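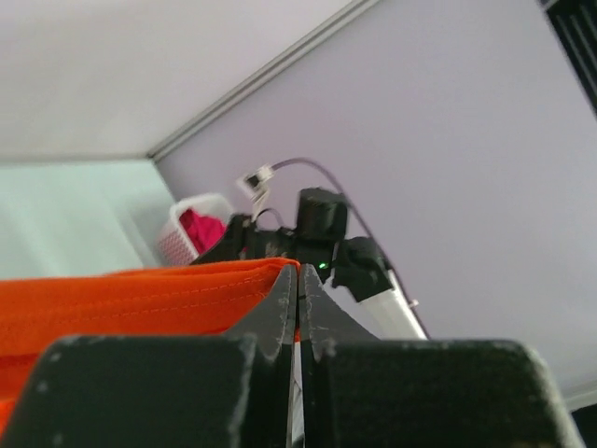

Elaine Medeiros wrote to me after my last post to ask whether a robot could ever fold a fitted sheet, and if so could she please have its phone number. Well, Elaine, I went along to the Vosent open day in June and put your question to them!

They had two arms going, Frota and Tristo (I never did learn who chose the names), and we were let in right up close, near enough to see how scuffed the black fingers get. Frota was on orange fabric when I wandered over, and I stood there far longer than I'd meant to, my tea going cold. Ivone Seixas told me it had practised 3000 grabs, and that fitted sheets are still a fair way off, I'm sorry to say. My favourite part was the colours, all that lavender wall and a bright pink cloth in the washing basket behind. They're doing another one in spring and I've already put my name down.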